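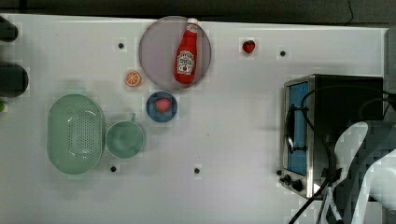
*Kitchen table, top view. Arm at lower right, toaster oven on the right.*

## Week 5: Collecting demonstrations

Feb 17, 2026

Okay, so last week we talked about what the policy does with demonstrations once it has them, and a bunch of you asked where they come from. They come from you! Each pair records 29 episodes for the Kurevum assignment, and I want to go over what makes an episode worth keeping before you sign up for arm time.

An episode is one attempt at one instruction, start to finish. "Put the strawberry from the blue dish on the big plate" is a good instruction. "Tidy up" is a terrible one (two people will do it two different ways, and the model ends up learning mush). Write your instruction down before you touch the controls, and spell it the same way every time.
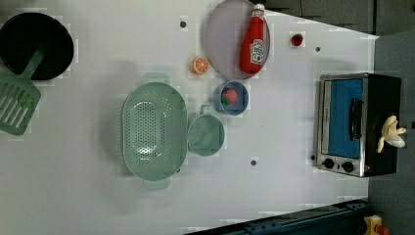 Now, variety. If the strawberry sits in the same spot for every episode, you've taught the arm a location. Move it! Slide the colander over, turn the ketchup bottle, trade the places of the orange slice and the measuring cup. I like to change two or three things between episodes and leave the rest alone, so I can still tell what went wrong when I look back through them. Things you never touch count too: a banana or a toaster oven that has nothing to do with your task is good clutter.

Bello Tamuno ran this lab last year and his rule was to pause a beat before closing the gripper. I've kept it, mostly for the sake of the people who label the grasps.
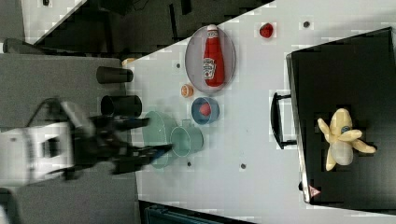 Check more than one view when you review. A grasp can look perfect from overhead and be a good inch off from the side, especially with clear cups, where the rims are hard to make out. Misses are fine if you recover and finish. Keep those, and tag them "recovered." Toss anything where you bumped the table or stopped for more than 8 seconds to think.

Cap each episode at 500 frames. The loader skips longer ones and doesn't warn you (yes, I've lost an afternoon to this).

For Thursday: read the Clevico notes on resets, and bring your instruction list.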